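Visit to the Drolurent sorting and kitting works, September

Drolurent handles returned and mixed small goods for the hardware trade. The Prastness site takes in loose stock from builders' merchants, checks it, grades it and packs it again for sale. I went as one of a party from the Kamolrat storage group, mainly to look at trays, benches and bins, as we are due to replace our own. The tour began at 9.40 and was led by Wanpen Phuthong, who runs the handling side. Boonmee Yensuk joined us for the tray area and answered most of the technical questions.

Goods arrive at the west door in cages and are booked in by weight. The booking-in bench is 900 mm high with a lipped front edge, and the scale is let into the top so that a box can be slid across it without lifting. We have a scale standing on top of the bench and lose time at that step. The recess was cut on site and the gap round the platform is kept to 2 mm, which is brushed out at each shift change. Anything wider collects screws.

From there the goods go to first sort, which is done by hand. Each position has a sloping shelf at the back for empty bins and a flat area in front for the item being checked. Lighting is overhead and diffuse. Wanpen said they had tried spot lamps and taken them out again, as the glare off zinc-plated parts made the size stamps harder to read. Height marks are painted on the bench legs and the sorters set their own level at the start of the day.

The tray area was the part I had come for. Drolurent uses shallow open trays for trial placements, where a new item is tried in different positions before a bin or insert is drawn up for it. Simple blocks stand in for the real goods at this stage. The point of the exercise is to find out how near an item can lie to a wall before it becomes awkward to pick up, and whether it matters which way round it lies.

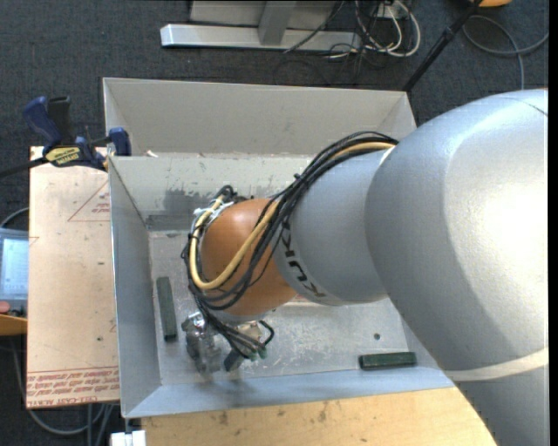 The slope of the walls is the detail I would copy. With upright walls, an item lying hard against the side leaves no room to get hold of it, and it has to be dragged into the middle first. With walls that lean outwards there is clearance at the top even where the item touches at the bottom. Boonmee's rule is that the slope should start directly at the floor with no step or rolled bead, as a bead gives thin parts something to lodge against. He has no strong view on the exact angle.

Metal was chosen over plastic for wear. The trays are not repainted or polished between trials, and the floors mark quickly. Boonmee regards this as harmless up to the point where a burr can be felt with a fingertip, and after that the floor is dressed with a fine stone. Stains are left alone unless they transfer to the goods. I asked about liners. Rubber matting had been tried and rejected: light parts gripped it and would not slide, and it held dust - a particular nuisance with anything greased.

Placement results are written on a card, one per item, giving the position, which way it lay and whether it could be lifted cleanly. The cards are kept in a drawer by item number. There are 485 of them at present. A good many concern items no longer stocked, and these are kept for comparison when something of similar shape comes in.

Packing is at the east end. Graded goods are packed 40 to a carton for the small lines and 80 for washers and plates in sleeves. Dividers are plain board, cut on a hand guillotine. The cartons are Jundex stock sizes, and Wanpen was clear that inserts are now designed to suit the carton. They used to work the other way about and ended up with a store full of odd boxes. Tape guns hang from sprung lines above each bench, and the lines are set long enough to reach the floor for bottom seams.

Two points of criticism. The aisle between first sort and the tray area is too narrow for two trolleys to pass, and we waited twice while one was backed out. The bin labels are also printed on gloss stock, with the same glare problem that led to the spot lamps being removed. Wanpen said matt labels were on order.

Visitors should wear closed shoes with a firm sole. Parking is at the rear, through the second gate, and the front entrance is for deliveries only. The tour took just under two hours including tea. I have a copy of the bench drawing and the wall section for the tray, and will bring both to the next Kamolrat meeting.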